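Clendska 薄手平織りシーツ(白・フラットタイプ)

天日でも室内でも干しやすい、軽い一枚布のシーツです。

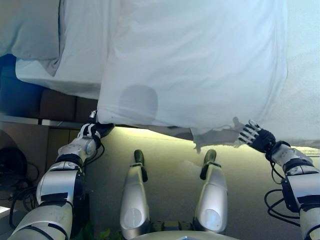 商品の概要

Clendskaの薄手平織りシーツは、ゴムの入っていないフラットタイプの敷き・掛け兼用シーツです。マットレスに巻き込んで使うほか、肌掛け布団や毛布の内側に一枚はさむ上掛けシーツとしても使えます。厚手のシーツに比べて軽く、たたむと小さくなるので、来客用の寝具一式と一緒にしまっておく方にもよく選ばれています。

生地は綿100パーセントの平織りです。サテン織りのような光沢はなく、洗うほどに柔らかくなります。買ったばかりのときは少し張りがあり、紙のような手ざわりに感じる方もいますが、何度か洗濯すると落ち着いてきます。

織りと企画はClendska、縫製はSolbergの工場が担当しています。Solbergでは以前から宿泊施設向けのリネンを縫っており、縁の始末は同じ仕様です。

サイズと仕様

サイズ:シングル、セミダブル、ダブル、クイーンの4サイズ
色:白のみ
素材:綿100パーセント
織り:平織り
縁:四辺とも三つ折り縫い
上下の区別:あり(頭側の折り返し幅が広くなっています)
ゴム:なし
洗濯表示:液温60度まで、漂白は酸素系のみ可
アイロン:高温可(当て布は不要)
タンブル乾燥:低温で可
付属品:共布の収納袋1枚

どのサイズも、マットレスの下に折り込む分を見込んだ寸法です。厚みのあるマットレスや、ベッドパッドを二枚重ねている場合は、一つ上のサイズをお選びください。迷ったときは、マットレスの幅に厚みの2倍と折り込み分を足した数字を目安にしてください。仕上がり寸法は各サイズの選択欄に表示しています。綿の織物なので、最初の洗濯で縦横とも少し縮みます。表示寸法は洗う前のものです。

透け感について

薄手なので、明るいところでは布の向こう側の影が映ります。敷きシーツとして使う場合、柄のあるマットレスや色の濃いベッドパッドの上では下の色が見えることがあります。気になる方は、白か生成りのベッドパッドを間に敷いてください。

透けにくいシーツをお探しの方には、同じClendskaの中厚タイプがあります。重さは増しますが、下の色はほとんど響きません。

初めて使う前に

使用前に一度、水かぬるま湯で洗ってください。織るときに使ったのりが残っており、そのままでは水を吸いにくい状態です。このときは柔軟剤を入れないでください。

1. 収納袋と一緒に、広げた状態で洗濯機に入れます。
2. 洗剤は普段の半分の量にします。
3. すすぎは2回に設定します。
4. 脱水が終わったらすぐに取り出します。

のりが落ちきるまで、2回、3回と続けて洗う必要はありません。普段の洗濯で自然に抜けていきます。

洗濯

二回目以降は普段どおりに洗えます。白い布ですので、色の濃い衣類とは分けてください。タオル類と一緒に洗うと糸くずが付きやすく、取るのに手間がかかります。洗濯機の容量に余裕があれば、シーツだけで洗うほうがきれいに仕上がります。

洗濯槽に詰め込みすぎると、布が丸まって中心まで水が通りません。標準的な8キロの洗濯機なら、ダブルサイズで2枚までにしてください。

蛍光増白剤入りの洗剤を使うと、白さの調子が青みに寄ります。もとの色合いのまま使いたい方は、無蛍光の洗剤をお使いください。皮脂の黄ばみは、酸素系漂白剤を溶かしたぬるま湯に30分浸けてから洗います。塩素系漂白剤は生地を傷めますので使えません。

干し方

脱水後、角を持って数回大きく振ると、細かいしわがかなり取れます。そのあと竿にかけ、縁を指で軽く引いて整えてください。二人で作業できるときは、向かい合って対角に引き合うと早く済みます。

風通しのよい日なら、二つ折りで干しても乾きます。室内で干す場合は、竿を二本使ってM字形にかけると、布どうしが重ならず乾きむらが出ません。二つ折りにするなら、前後の丈を少しずらしておくと裾の水がたまりにくくなります。

厚手のシーツと違い、洗濯ばさみを強く留めると跡が残ります。留めるなら縁の三つ折り部分にしてください。風の強い日は、布が竿に巻き付かないよう四隅を留めます。

アイロンと畳み方

しわを伸ばして使いたい場合は、少し湿り気の残るうちにアイロンをかけます。乾ききってしまったら霧吹きで湿らせ、丸めて10分ほど置いてからかけると均一に伸びます。全面にかけなくても、頭側の折り返し部分だけ押さえれば見た目は十分に整います。

畳むときは、まず長い辺を半分に折って角を合わせ、もう一度半分に折ります。細長くなったら、頭側を外に出すように四つに畳みます。次に広げるときに上下がすぐわかり、敷く作業が楽になります。収納袋は、この畳み方で入る大きさに作ってあります。

敷き方の例

フラットシーツに慣れていない方のために、角を留める手順を載せておきます。

1. シーツの中心線とマットレスの中心を合わせて広げます。
2. 頭側と足側を先に下へ折り込みます。
3. 角から少し離れたところの縁を持ち上げ、三角形になるようにマットレスの上へのせます。
4. 垂れている部分を下へ折り込みます。
5. 上にのせた三角形を下ろし、残りも折り込みます。
6. 四つの角で同じことを繰り返します。

折り込みが浅いと寝ている間に外れます。手のひらが隠れる深さまで入れてください。寝返りの多い方は、市販のシーツ留めを足側に二個使うとずれにくくなります。

お使いの方から

「夏は敷いて、冬は毛布の下に入れています。軽いので朝に洗っても昼には取り込めます。最初の硬さは5回目くらいの洗濯で気にならなくなりました。」(Joar Torvik様、ダブル)

「貸し部屋用にまとめて買いました。縁の縫い目がまっすぐで畳みやすいです。白しかないのが残念で、薄いグレーがあれば追加したいです。」(Abdelghani Lahlou様、シングル)

色の追加についてはほかの方からもご要望をいただいていますが、今のところ予定はありません。

よくいただくお問い合わせ

枕カバーはありますか。
同じ生地の枕カバーを別売りしています。封筒型で、ファスナーはありません。

アレルギーがあるのですが使えますか。
素材は綿だけで、防虫や抗菌の加工はしていません。肌に合うかどうかは個人差がありますので、心配な方は枕カバーから試してください。

テーブルクロスやカーテンにしてもよいですか。
仕立て直しは自由です。ただし裁断したあとの返品はお受けできません。薄手のため、カーテンにした場合の遮光効果はありません。

端がほつれたら直してもらえますか。
お買い上げから一年以内で、縫製に原因がある場合は無料で直します。送料は当店が負担します。引っかけや破れは有料の修理になりますので、傷んだところの写真を添えてご連絡ください。

宿泊施設で使いたいのですが、まとめて買えますか。
10枚以上から法人価格でお出しします。数量とサイズを書いてお問い合わせください。

お届けと返品

在庫のあるサイズは、午後2時までのご注文を当日中に発送します。クイーンは生産数が少なく、次の入荷は2月の予定です。入荷待ちのご予約は、商品の選択欄から受け付けています。

包装は紙の帯のみで、箱には入っていません。贈り物用の箱は有料で付けられます。

未使用、未洗濯のものに限り、到着から14日以内の返品をお受けします。一度洗ったものは、サイズ違いであってもお引き取りできません。洗う前に一度マットレスに広げ、大きさをご確認ください。返品の送料はお客様のご負担です。

お気に入り登録 128件 シェア 8 コメント 4

関連商品
Clendska 中厚シーツ(フラットタイプ)
Clendska 薄手平織り枕カバー 封筒型
Pater 綿ベッドパッド 生成り
Pater シーツ留め 4個組
Solberg 室内用物干し 竿二本タイプ
Clerudum 無蛍光の粉末洗剤

お問い合わせ | 特定商取引法に基づく表示 | 個人情報の取り扱い
© Clerudum 寝具とリネンの店 無断転載を禁じます
ページの先頭へ戻る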